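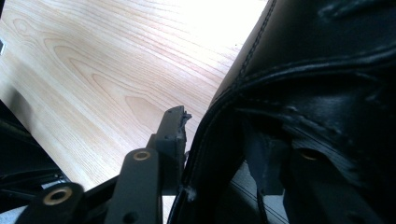 The Long Winter of Koltura

2020-09-27

The first thing Koltura does is take away your road. You begin with a village, a river and a muddy track leading south to the trading post at Stiston, and for nine turns everything works the way it does in any other strategy game. You chop wood, you send carts, you get grain back. Then the snow comes, the track disappears from the map, and the game asks what you plan to eat.

I lost my first village before spring. I lost the second one too, although that time I had enough food and ran out of people willing to carry it. By the third I had started writing things down on paper, which I hadn't done for a game in years.

Koltura is a turn-based settlement builder from Leite, a small studio whose earlier work was mostly puzzle games for phones. It has no combat to speak of. There are wolves, and there are neighbors who may turn up at your gate armed and hungry, but you deal with both through menus and stored goods. The real opponent is the calendar. A year lasts 13 turns, and the last four or five of them are winter, depending on how the game feels. You get a forecast from the village elders that is right more often than it's wrong. I learned to treat it like any other forecast and keep extra firewood.

Most games in this genre are about growth. You put down a house, the house makes workers, the workers make more houses, and after a few hours you are managing an empire from so high up that the people are dots. Koltura keeps the numbers small. My largest settlement, Ultthorpe, never got past 60 residents, and I knew the trade of nearly all of them. When the cooper died I didn't have barrels for two years. There was a boy who could have learned the work, but I had put him on the fishing boats because I needed fish that week.

That sort of mistake is what the game is made of. Skills belong to people, and they pass from one person to another only if the two spend time in the same building. An apprentice costs you a worker now and pays off later, sometimes much later. Teaching also goes faster in winter, when there is less to do outdoors, so a village that has stored enough to sit still comes out of the snow better at its jobs. A village that has to spend the cold months foraging comes out worse.

The trouble is that the game explains very little of this. The tutorial covers how to build, how to assign work and how to read the stores, and then stops. Apprenticeship is mentioned in one line of one help page. I found out about the winter bonus by accident, after checking the same potter's skill on either side of a blizzard. Some players will enjoy working this out. Others will lose three villages in a row without understanding why and go play something else, and I can't say they'd be wrong.

The interface doesn't help either. The stores screen lists goods in the order you first acquired them, so in one campaign grain is at the top and in another it's under candle wax. You can't sort it. Moving a worker from one job to another takes four clicks, and you will do it constantly. There is a good overview map that shows who is working where, but you can't change anything from it. You have to close it, find the building, and open the building's own panel. Over a long session this wears on you more than the wolves do.

Where Leite has clearly spent its time is the trading. Stiston isn't just a shop at the edge of the map. It has its own stores and its own bad years, and its prices follow. If you sell it every pelt you have in the fall, pelts are worth nothing the next fall. If its harvest fails, you can't buy grain there for any money, and the carts you sent come home with salt and nails. In one campaign I kept Stiston alive through two poor harvests by selling it dried fish at a loss. It took most of my savings. Four years later, when fever had put half of Ultthorpe in bed, a line of carts came up the south road with grain I hadn't ordered. No message popped up to explain it. I had to go back through the trade ledger to see what had set it off.

I would like more moments of that kind. The events outside of trade are thinner, and after a dozen hours they begin to repeat. A traveling preacher came to Ultthorpe in three separate years and had the same argument with the miller each time, including one year when the miller was a different person. Weddings and funerals use the same short piece of music. The writing is clean and doesn't get in the way, but there isn't enough of it for a game this long.

It looks fine. The map is drawn in flat colors, with thin smoke coming off the chimneys, and the seasons are easy to tell apart at a glance. My four-year-old laptop ran it without complaint until the late game, when ending a turn started to take several seconds. It crashed on me twice. Both times the autosave had caught the previous turn.

There is also a scored mode, which drops you into a harder version of the valley and counts up your stores, skills and goodwill at the end of 20 years. Anything over 2000 points opens a new starting location on the coast. I haven't gotten there. My best run finished well short, mainly due to a barn fire in the final winter and my decision, a few turns earlier, to pull the night watch and send them out for ice fishing.

I've started again since then, in the same valley with the same river. This time two people are learning to make barrels.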